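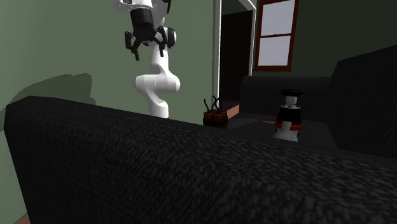
The Grandcombe Poetry Prize opens for its next round on 26 Jun 2018, and everyone at Gornamen Press is delighted to be inviting poets of every age and every level of experience to send us their work once more. Entry is free, as it has always been, and there is nothing to buy afterward either – every poet whose work goes into the anthology receives a copy in the mail with our thanks. We like to keep the theme loose enough that people can wander around in it for a while, and this year's is "Rooms." A poem might begin with a kitchen you haven't stood in for years, or with nothing more than a pale sage-green wall and whatever comes to mind when you look at it long enough. Rhyme is welcome, and so is the lack of it.

Poems may be up to 30 lines long, and each poet may send two. Last year's readers went through 2,000 entries, many of them written out by hand, and from those they picked the 54 poems that became our anthology, Lacroix Street in the Rain. The youngest poet in the book was nine, and her poem about a bus stop is still taped up over our office sink.

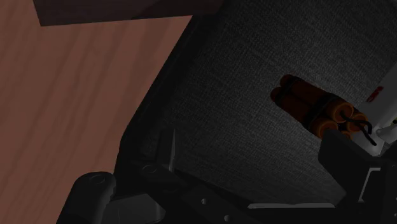

Jacqueline Aubert remembers sending in her first poem without telling a soul, and says she read the acceptance letter standing in the driveway with the car door still open. She had assumed that contests were for people who had studied poetry, she adds, and she would love to see more entries from folks who think the same way she did.

This year the 24 finalists will be invited to read at the Wodness Library in April, with coffee and cake to follow, and family and friends are most welcome to come along and fill up the chairs. Poets who live too far away to travel can have their poem read aloud for them – just let us know when you send it in.

Entry forms are at the front desk of the Wodness Library, or can be requested from Gornamen Press by mail. Please put your name on the form only, and leave it off the poem itself.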